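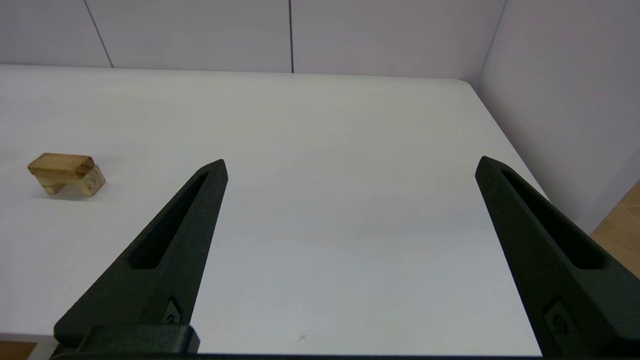
Unpainted wooden piece on the white table, left side.

Tresero Bench Room: Surfaces and Small Wooden Parts

These notes cover the white table in the Tresero bench room and the small wooden parts that get used on it. They were put together in April, after the Folar table had been in its corner long enough to show how it behaves under the ceiling lights. Settings and part numbers are given where they matter. Dimensions of the individual wooden parts are in the parts list and are not repeated.

Table, general
The top is white and matte. It gives a soft gray sheen toward the middle and goes brighter and cooler near the bottom edge of the picture, where more light comes back off it. Gloss tops were tried first and returned to the supplier, as small parts were hard to pick out against the reflections.

Far corner
The back edge runs straight and then turns through a gentle curve at the right. The curve was ordered as an option. Square corners were available at the same price.

Walls
Large flat panels, pale white, meeting in an inside corner behind the table. Under the present lamps they take on a faint lavender-gray tint. The tint was weaker with the old lamps, which were warmer and are no longer stocked. No repainting is planned. Anyone matching colors from pictures taken in this room should correct for the walls first and the table second.

Wooden part, upper section
A flat rectangular plank with a squared-off end. The grain is visible, with slightly darker streaks along the edges. Parts in this group are left without paint or stain so that wear can be seen at inspection.

Wooden part, lower section
The support under the plank ends in a rounded, knob-like shape on the right. There is a narrow gap below the plank at the lower left, where the part stands on short supports. Dust collects in gaps of this size. A dry brush clears it; a damp cloth raises the grain and should be kept for the table.

Shadow
Faint and gray, falling under the part and slightly behind it. With the blinds open on a clear morning shadows on this table get much harder, and the blinds are normally kept down until noon.

Parts list and storage
The Lanz set is filed under 869 and has 27 pieces, all in natural wood. It is kept in two shallow trays on the shelf by the door. Return each piece to its own slot with the flat side down. Pieces with a raised edge or a split go in the repair box with a paper tag stating the slot number.

Cleaning
The top is wiped on Thursday with plain water and a soft cloth, then dried. Use no polish or wax on it, and no abrasive pads. Pencil marks come off with a white eraser. Ink should be reported the same day, before it has time to set.

Labels
Labels for the trays are printed from the Idport template, black on white, small size. The older yellow labels are still valid until they peel. When one is replaced, the slot number stays the same and the date field is left blank.

Lighting check
Both lamp rows should be on, with the dimmer at full. Allow nearly ten minutes before judging color. If the middle of the table looks patchy, wipe it again before changing anything at the lamps, as dried water marks are the usual cause.

Pictures from the second table will go on a separate page once its top has been fitted. The Folar order for it is open, in the same white and with the same curved corner.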